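Kaution nach Auszug: Vermieter zieht Kleinreparaturen ab, ist das zulässig?

Ollano Nachbarschaftshilfe > Wohnen und Miete > Auszug
Eingestellt am 11. Juni 2022

Chrysanthi Stefanou

Hallo zusammen,

ich bin im Oktober aus meiner Wohnung ausgezogen und habe jetzt endlich die Abrechnung der Kaution bekommen. Hinterlegt waren 683 Euro. Zurück bekomme ich 532 Euro. Der Rest wird für einen Duschschlauch, eine Dichtung am Spülkasten und das Nachziehen von zwei Fenstergriffen einbehalten, dazu Anfahrt und Arbeitszeit. Eine Rechnung liegt nicht bei, nur eine Aufstellung auf einem Blatt ohne Unterschrift.

Im Mietvertrag steht eine Klausel, dass der Mieter Kleinreparaturen trägt. Im Übergabeprotokoll vom Auszug steht zu Bad und Fenstern »ohne Mängel«, das hat die Verwaltung (Nosside) auch unterschrieben. Ich habe dort zweimal angerufen und wurde beide Male auf die schriftliche Abrechnung verwiesen.

Muss ich das so hinnehmen? Und lohnt sich der Aufwand bei dem Betrag überhaupt? Eine Rechtsschutzversicherung habe ich nicht.

3 Antworten

Amr Farouk

Nein, so musst du das nicht hinnehmen. Ich hatte vor ein paar Jahren einen ähnlichen Fall mit derselben Verwaltung.

Zuerst die Klausel lesen. Sie muss eine Obergrenze für die einzelne Reparatur nennen und zusätzlich eine für das ganze Jahr. Fehlt eine davon, ist sie in der Regel unwirksam, und dann zahlt der Vermieter alles. Außerdem darf sie nur Teile betreffen, die du häufig anfasst, also Griffe, Hähne, Schalter. Die Dichtung im Spülkasten gehört nach meinem Verständnis nicht dazu.

Dann das Protokoll. Wenn dort »ohne Mängel« steht und beide Seiten unterschrieben haben, kann die Verwaltung sichtbare Mängel später kaum noch geltend machen. Das ist dein stärkstes Argument — heb das Original gut auf und schick nur eine Kopie.

Ich würde schriftlich widersprechen, die Belege anfordern und eine Frist von zwei Wochen setzen. Einwurfeinschreiben reicht. Bei mir kam nach zehn Tagen das Geld, ohne Anschreiben und ohne Erklärung.

hulme_nord

Bei dem Betrag würde ich es lassen. Der Ärger ist es nicht wert. Ich habe bei meinem letzten Auszug auch 50 Euro für irgendwas am Balkon bezahlt und fertig.

Nomance

Dem Vorredner würde ich widersprechen, ein Brief kostet fast nichts. Amr hat das meiste schon geschrieben, ich ergänze zwei Punkte.

Erstens die Frist. Der Vermieter darf sich für die Abrechnung Zeit lassen, üblich sind bis zu 6 Monate, in Ausnahmefällen länger. Bei dir ist das überschritten. Das allein macht die Abzüge noch nicht unwirksam, du kannst es im Brief aber erwähnen.

Zweitens die Zinsen. Eine Barkaution muss getrennt vom Vermögen des Vermieters angelegt werden, und die Zinsen stehen dir zu. Viel ist das zurzeit nicht, in die Abrechnung gehört es trotzdem. Wenn die Zeile fehlt, frag danach.

Falls auf den Brief nichts kommt, kannst du einen Mahnbescheid beantragen, das geht online und ohne Anwalt. Widerspricht die Verwaltung, landet die Sache auf Antrag beim Amtsgericht. Vorher würde ich zum Mieterverein gehen — beim Beitritt aber fragen, ob auch zu Fällen beraten wird, die vor der Mitgliedschaft angefangen haben. Bei unserem war das kein Problem, nur der Rechtsschutz galt dafür nicht.

Den Mietvertrag, das Protokoll und die Abrechnung nimmst du am besten gleich zum ersten Termin mit.

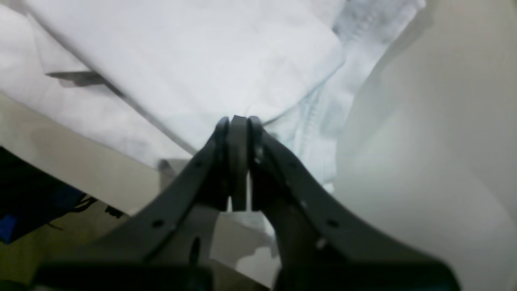 Und schreib in den Brief auch deine Kontonummer, sonst kommt als Antwort erst einmal die Rückfrage danach.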